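# Patwary – tabletop tidying set

Hi! I put this little collection together with Anoma Weerakoon after we both got tired of tidying sets where every cup and can stands in a perfect row. Real tables don't look like that, so ours has things tipped over and pushed up close to each other.

There are 1529 pictures in it, spread over 17 folders, and I went through the labels by hand (slow going, but I kind of enjoyed it). 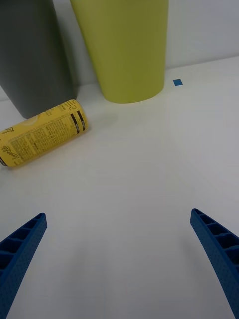

Yellow can on its side, with the gray and lime containers.

I label cans as "upright" or "fallen" and leave it at that. Containers get a color and nothing else – Anoma wanted sizes too, and we may add those in May. If you spot a wrong label, send me the folder name and I'll fix it!

– Pranab Saha

Related

- Novilholm: kitchen shelves
- Sedard: packing boxes
- Prostmont: desk clutter, 2000 pictures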